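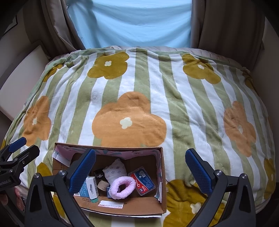 Why do so many hip-hop albums from the sampling era remain missing from streaming services?

Most of them are held back by paperwork. A record built from dozens of borrowed sounds needs permission for each one, and permissions granted for vinyl and cassette decades ago often say nothing about digital use. Until every owner of every fragment has agreed to new terms, the album stays in storage.

The case of Perach, a four-member group whose second album has been out of print for most of its life, shows how long that process can take. The group recorded the album over one winter with a single sampler, a borrowed mixing desk and the record collections of two uncles. It sold modestly, was praised by the people who heard it, and disappeared when its label closed. Copies have since passed between collectors at prices the group's members say they would not pay themselves.

On Aug 31, 2025, the album returned in full, on streaming services and in a pressing of 300 numbered vinyl copies. The release was handled by Cleltex, a small reissue label with a staff of five, and took longer to clear than the original took to write, record, mix and sell.

Madalena Rebelo, who directs the label's rights department, began with a notebook kept by the group's producer. In it he had listed the source of nearly every sound he used, with the side and track number of the record and, in some cases, the shop where he had bought it. Such notebooks are rare. Many producers of the period avoided writing anything down, on the theory that a list of samples could one day be read aloud in court.

"The notebook saved us a great deal of listening," Rebelo said. "It did not save us any letters."

The label sent 234 of them. Some went to major publishers with established procedures and a standard form for requests of this kind. Others went to former managers, to the children of session players and, in one instance, to a church whose choir had made a private recording in the 1970s. The choir's director had kept the contract in a filing cabinet and replied within a week, asking only that the choir be named on the sleeve. It is.

Two separate rights are involved in most samples, and both must be cleared. The first belongs to whoever owns the recording itself, usually a record company. The second belongs to whoever owns the song, usually a publisher acting for the writer. A drum break lasting two seconds may have a single owner on the recording side and several on the publishing side, each entitled to refuse. When companies merge or fail, their catalogs are sold in parts, and the parts do not always travel with their documents.

The longest negotiation concerned the album's best-known track, "Kikuchi," named for the street where the group rented its first rehearsal room. The song rests on a loop of electric piano taken from a soul single released on Borkex, a regional label that pressed fewer than 20 titles before it was dissolved. Its master recordings had been pledged against a loan, and the lender had itself been absorbed by another firm, which was unaware that it owned any music.

Rebelo's department spent the better part of a year establishing that fact. The agreement, when it came, ran to three pages.

For Qusai Tarawneh, who produced the album and kept the notebook, the delay raised a question that many artists of his generation have had to answer. The label had offered, early on, to pay for the loop to be replayed by studio musicians. A replayed part requires permission only from the song's owners and removes the recording from the matter altogether. Several well-known reissues have been completed in this way, with results that casual listeners seldom notice.

Tarawneh declined. He did agree to let an engineer try a replayed version, and he listened to it through twice.

"It was played better than the original," he said. "The piano on the single is a little flat, and the tape drags at the end of the bar. We wrote the whole song around that drag. The drums are late on purpose so that they meet it. With a clean piano the drums just sound late."

His view is shared by a number of archivists, who argue that a sample is a piece of evidence as well as a musical part. The hiss, the room and the wear on a particular copy all enter the new recording, and they tell later listeners something about what was within reach of a young producer with little money. Others in the business take a more practical position. An album that can be heard with two or three replaced parts, they point out, will be known to more people than one that cannot be heard at all – and the members of a group may not have decades to wait.

The financial terms of the Perach reissue have not been published. Rebelo confirmed that on several tracks the group's members now hold a minority share of the songwriting income, and that on one they hold none. Tarawneh said that all four members had discussed this before signing and that none had objected. He noted that the players on the soul single had been paid a session fee and nothing more, and that the agreement for "Kikuchi" sets aside a portion for the family of its pianist.

The new edition was mastered from the original stereo tapes, which had been stored in the closet of the group's former manager. One reel had deteriorated and was repaired before transfer. The running order is unchanged, as is the sleeve, apart from two added pages of credits set in small type. No bonus tracks are included. The group had recorded three further songs at the same sessions, and those remain uncleared.

Perach will perform the album in sequence in December, with the original sampler on stage. Tarawneh has had its disk drive replaced and has kept the old one for parts.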